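Medication cart check, Pravari wing, cart 343
Tuesday, early round. Checked by Remo Barbieri, cc Pascual Huenchumán

Work top: OK. Rim has no cracks, wiped down before start.
Lock: OK. Key turns, bit stiff. Second month I've written this.
Drawers 1 and 2: OK. Stay shut when the cart's pushed.
Drawer 3 (bottom): COMMENT. Runs out all the way, but stock isn't in any order. Boxes lying flat along with one standing up, bottle at the back. Needs dividers. Asked for them in September, order no. 729, still nothing.

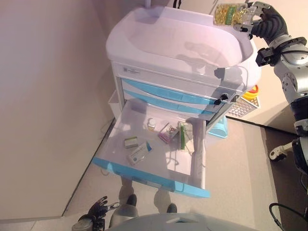
Also whoever restocks, please put the labels facing front, takes two seconds. Bottom drawer gets pushed in with a foot when people are busy and everything slides. Use your hand.

Side bin: OK. Liner changed.
Side basket, right: OK, screws tight. Don't hang bags off it.
Expiry dates: NOT DONE. Ran out of time, will do after lunch with Pascual.
Softgels: keep cap closed when bottle is out on the top. Back in the drawer after, not left out overnigth.
Casters: front left squeaks. Brakes hold.
Wall clearance: OK

To do
- dividers, chase Famen again
- lock, dry lube
- caster, ticket 160 is still open
- expiry check, then sign the sheet on the clipboard

Cart passes for use exept the expiry line. Recheck next round.
R.B.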